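Why Do Those Tubes Have Pointy Bottoms?

Hi again, science fans! It's Uyên Hầu, back with another page for the Dillden Kids' Science Corner. Last time we talked about magnets, and I got a pile of letters asking about something else completely. A reader from Stuswood wanted to know why scientists pour everything into skinny plastic tubes when a drinking glass would hold a lot more.

Great question! I use these tubes almost every day, so let me tell you about them.

The proper name is a conical tube. Conical means shaped like a cone, and if you've ever eaten an ice cream cone you already know the shape. The top part is straight, like a pipe, and then the bottom narrows down to a point.

Now think about the last bit of melted ice cream. Where does it go? Right down into the tip! The same thing happens in the tube. If you have only a tiny drop of something, it slides down and gathers in one spot, where you can see it and suck it up with a dropper. In a flat glass it would spread out thin and you'd be chasing it all over the place (I have chased plenty of drops, and they usually win).

The point is good for another job too. Some liquids have little bits floating in them, like muddy water. Scientists put the tube in a machine called a centrifuge, which whirls it around very, very fast. The heavy bits get pushed down into the tip and make a small lump called a pellet. Pellet is one of my favorite lab words.

Of course, there's one big problem with a pointy bottom. It can't stand up! Try balancing a pencil on its tip and you'll see what I mean. So the tubes need a rack, a sort of stand with round holes. You drop each tube through a hole and it stays up straight. I like the clear racks best, because you can see your colors right through the plastic.

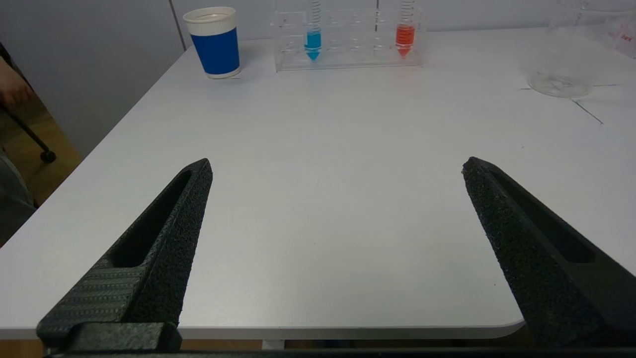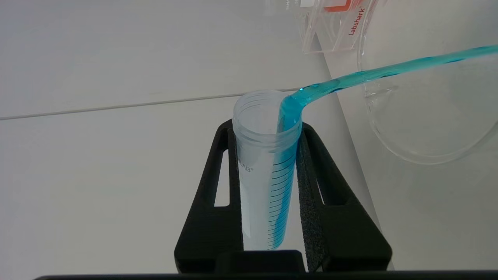 First picture: blue and red-orange liquids in the rack. Second picture: blue liquid being poured into a tube.

Let's talk about the little lines on the side. Those are called graduation marks, and they work like the lines on a measuring cup in your kitchen. They tell you how much liquid is in the tube. To read them, bend down until your eyes are level with the top of the liquid. If you look from up high you'll get the wrong number, and so will your lab partner, and then you'll argue about it!

Look closely at the top of the liquid and you may notice it isn't flat. It curves, a bit like a smile. That curve is called a meniscus (say it muh-NISS-kus). Water likes to cling to the sides, so the edges creep up. We always read the number at the lowest part of the smile.

Many tubes have grooves around the top as well. Those are screw threads, just like on a soda bottle, so that a cap can twist on tight. And some have a frosty white patch where you can write. Always write on your tube! I once had 19 tubes of clear liquid and no labels. I had to throw out every one and start over.

Want to try pouring like a scientist? Ask a grown-up to help you find 2 tall, narrow, see-through containers, then put them on a tray. Fill one with water and add a few drops of food coloring. Now tip it slowly, so the water touches the inside wall of the other container and runs down the side. Then pour it back the fast way, straight down the middle. Which way made more bubbles? Which way splashed? See if you can go for 60 seconds without spilling a drop. My nephew Morgan managed it on his third go, and he was very proud of himself.

One rule before you start: never drink anything from an experiment, even if it looks exactly like blue raspberry juice.

Next time I'll be answering a letter about why ice floats. Keep the questions coming!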